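Still on the carpet batch, and still not where I hoped to be by this point in the month, but it was a good day in the shop and I want to get it all written down before I forget which tub was which.

Krisztina brought the second lot of carpet tile over from Parnow this morning, all pulled out of offices, and it is a good deal dirtier than the first. Coffee, toner, a surprising number of staples. We ran it through the small shredder twice and then over the magnet, and I would happily have run it a third time if the bearing hadn't started to sing. (Jaanus, if you read this before I see you: the grease gun is back on the hook by the sink and I did use it, but I think that bearing wants replacing all the same.)

What we are after hasn't changed. Get the nylon face fiber away from the backing cleanly enough that Wurkby will take it for pellets, and find something sensible to do with the backing, which is mostly chalk and bitumen and sticks to everything it meets, me included.

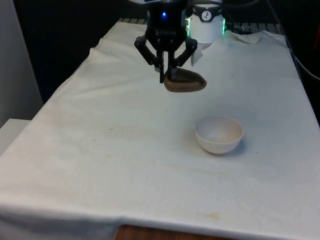
## Float tank, second try

Filled the tank to the 300 liter line and let it stand over lunch so the bubbles could go out of it. Fed the shred in by the scoop this time instead of tipping the whole tub. Much nicer! The fiber opens out and drifts along the top like wet hair, and the heavy crumb goes down almost at once. The trouble is the middle. There's a layer of fluff with backing still glued to it that can't make up its mind, and it hangs there for as long as you care to stand and look at it.

Numbers, such as they are:

- Residence time 7 minutes: top fraction looked clean to the eye, 13 percent ash when Noémi burned it off. Too high.
- Residence time 12 minutes: ash came down, but I lost the crucible label and don't trust the figure, so it isn't going in the table. My own fault. Repeat it.
- Middle layer: skimmed off, squeezed out, put in the blue-lidded tub by the door. Please don't throw it away, I have plans for it.

Veronika thinks a drop of dish soap would help the fluff let go of its air, and she may well be right, though I worry about what Wurkby will say if the pellets foam. We agreed to try it in a bucket first. She also wondered whether we should be freezing the tile before it's shredded, so the bitumen snaps instead of smearing. I like that idea very much and have no notion what it would cost to run. Hubert used to work with a cold mill at Praris and has promised to dig out his old notes, if his garage will give them up.
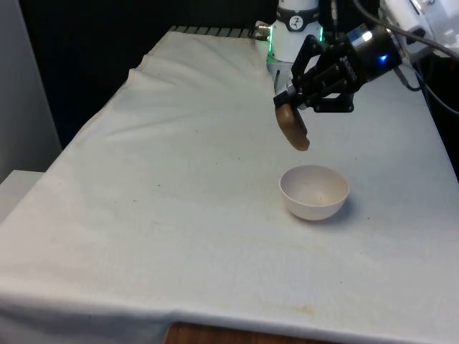
Parnow, November

Over at Krisztina's yard for the afternoon, writing this on the back step with a cup of tea. She has more than 300 square yards of tile stacked on pallets under the lean-to and would dearly like it gone before the roof leaks on it again. I said we could take a third of it if she'd sort by backing type, and she said she'd sort by backing type if I came and showed her people how, so there goes my Sunday.

The quick test we settled on is a warm nail pressed into the underside. Bitumen smears and smells like a new road. The PVC ones go soft and sharp-smelling, and those we don't want at all, so they stay in Parnow for now. Do it outdoors, please, and upwind.

Had a long talk on the phone with the Noguchi people about the backing crumb. They make paving underlay and will look at a sample if it's under 12 percent moisture, and ours is nowhere near that coming out of the tank. Spread thin on the racks overnight it might get there. Noémi has offered to turn it before she goes home.

To do when I'm back in the shop:

- bucket test with soap, and one without beside it
- repeat the 12 minute run, label in PENCIL
- ask Hubert about the notes again, kindly
- new bearing
- find out who has the good sieve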